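I started at Dresance in November, which makes me a newcomer by the standards of that building, and I've been meaning to write about the returns room ever since. You'd be surprised how much of a working day used to be picking things out of a bin. Somebody sends back a hairbrush, a toy, a single slipper, and a person has to lift it out, look at it and decide where it goes. On our busiest day this spring we had 1739 items come through, and my shoulders could tell you the number without looking it up.

So when the Ketia project was announced (picking by robot arm, one item at a time, from ordinary metal bins) there was a lot of muttering over lunch. I did some of it myself! We'd all heard what happened at Wavatby, or thought we had, and it took 7 meetings before anyone from upstairs would say plainly that no jobs were going. They did say it in the end, and they put it in writing, and I'm grateful for that.

What has changed is the kind of tired I am. I used to go home with sore wrists. Now I spend my mornings at the grading desk, opening boxes and writing notes on what's wrong with things, and I go home with a head full of other people's complaints about zippers. I like it better, mostly — though I miss the chatter, with four of us around one bin and the radio going. Grading is quiet work. You sit apart from each other and you need to concentrate, and I don't think that was on anybody's plan.

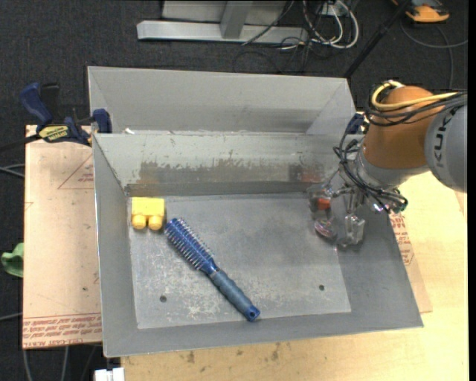 Huia Goodwin told me she'd take the sore wrists back tomorrow if it meant having company again, and that the new desks ought to at least face each other. I've passed that along, and I'm hoping we can shift the furniture before the summer rush. If you've been through something like this where you work, do write and tell me how you arranged the room.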